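Holztisch ölen ohne Flecken: so mache ich das inzwischen

Mein Esstisch hat vier Winter, zwei Umzüge und einen umgekippten Topf Rote Bete hinter sich, und so sah er im November dann auch aus. Grau an den Kanten, stumpf in der Mitte, dazu ein Wasserrand genau dort, wo immer die Karaffe steht. Ich hatte das Ölen ewig vor mir hergeschoben, weil mein erster Versuch damals eine klebrige Katastrophe war (dazu gleich mehr!). Inzwischen habe ich es ein paarmal gemacht, auch bei Freunden, und weil mich Kirsty Bellamy neulich zum dritten Mal nach der Reihenfolge gefragt hat, schreibe ich sie jetzt endlich auf.

Vorab: Ich rede von Massivholz, geölt oder roh. Wenn euer Tisch lackiert ist, perlt das Öl einfach ab und ihr schmiert nur herum. Testen könnt ihr das mit einem Tropfen Wasser an einer unauffälligen Stelle. Zieht er nach ein paar Minuten ein und das Holz wird dunkler, seid ihr hier richtig. Bleibt er rund und fröhlich oben sitzen, ist wahrscheinlich Lack drauf, und der müsste erst komplett runter.

Was ihr braucht

Schleifpapier in 120, 180 und 240
Einen Schleifklotz aus Kork
Hartöl, ich nehme die kleine Dose
Fusselfreie Baumwolllappen, alte T-Shirts sind super
Einen Eimer Wasser
Staubsauger mit Bürstenaufsatz

Schritt 1: Abräumen und putzen

Klingt banal, aber Fett ist der Feind. Ich wische mit lauwarmem Wasser und einem kleinen Spritzer Spülmittel, danach noch einmal mit klarem Wasser, und dann bleibt der Tisch über Nacht stehen. Kein Föhn, keine Heizung direkt daneben. Ich habe mal aus Ungeduld nach einer Stunde losgeschliffen, und das Papier war nach drei Zügen zu.

Schritt 2: Schleifen

Immer mit der Maserung, bitte! Quer gibt es Kratzer, die ihr im trockenen Zustand kaum seht und die nach dem Ölen richtig herausleuchten. Ich fange mit 120 an, aber nur wenn die Platte wirklich gelitten hat, sonst reicht 180 als Start. Den Wasserrand nicht punktuell bearbeiten, sonst habt ihr hinterher eine Delle, die man im Gegenlicht sieht. Lieber die ganze Fläche gleichmäßig mitnehmen, auch wenn es nervt.

Zwischen den Körnungen sauge ich gründlich ab und wische mit einem kaum feuchten Lappen nach. Dabei stellen sich die Holzfasern auf und die Platte fühlt sich erst mal wieder rau an. Keine Panik, das soll so. Trocknen lassen, mit 240 ganz leicht drüber, fertig. 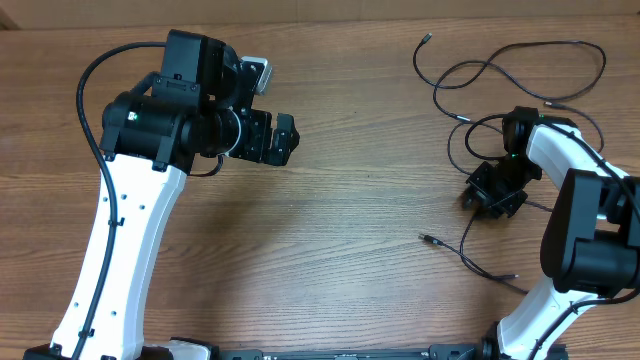
Ob ihr danach noch feiner schleift, ist Geschmackssache. Mein Nachbar Moritz schwört auf 600er Papier, und seine Platte fühlt sich wirklich an wie Seide. Nur nimmt so glattes Holz weniger Öl auf, und auf einem Tisch, an dem gegessen, gebastelt und gestritten wird, will ich möglichst viel Öl im Holz haben. Für eine Kommode würde ich es vielleicht machen.

Schritt 3: Die erste Schicht

Dose gut umrühren, nicht schütteln. Dann gieße ich einen Klecks direkt auf die Platte und verteile ihn mit dem Lappen, dünn und zügig, wieder mit der Maserung. Für meine Platte rechne ich 300 ml für alle Durchgänge zusammen, da bleibt sogar noch ein Rest. Vergesst die Kanten nicht und vor allem nicht das Hirnholz an den Stirnseiten, das säuft regelrecht.

Zwanzig Minuten warten, matte Stellen nachlegen, noch mal zehn Minuten. Und jetzt kommt der Punkt, an dem ich beim ersten Mal gescheitert bin: Alles, was nicht eingezogen ist, muss runter. Komplett. Mit einem frischen, trockenen Lappen reiben, bis nichts mehr glänzt. Ich dachte damals, viel hilft viel, und habe den Überstand gemütlich stehen lassen. Am Mittwoch drauf klebte die Zeitung am Tisch fest, und zwar für immer.

Schritt 4: Warten und wiederholen

Mindestens zwölf Stunden, bei kühlem Wetter lieber einen ganzen Tag. Danach einmal sanft mit 240 drüberstreicheln, absaugen und die zweite Schicht deutlich dünner auftragen als die erste. Bei sehr durstigem Holz mache ich noch eine dritte.

Ganz wichtig, auch wenn ich jetzt wie meine Mutter klinge: Ölgetränkte Lappen können sich selbst entzünden. Nie zusammengeknüllt in den Müll werfen! Ich tauche sie in den Wassereimer und hänge sie danach einzeln draußen zum Trocknen auf.

Danach

Essen könnt ihr am nächsten Tag wieder, nur mit Untersetzern und ohne nasse Gläser. Richtig ausgehärtet ist das Öl je nach Produkt erst nach ein bis zwei Wochen, schaut auf die Dose. Ich frische einmal im Jahr mit einer hauchdünnen Schicht auf, ganz ohne Schleifen.

Falls jemand einen guten Trick gegen alte Rote-Bete-Flecken hat: bitte in die Kommentare damit, meiner ist blasser geworden, aber leider immer noch da.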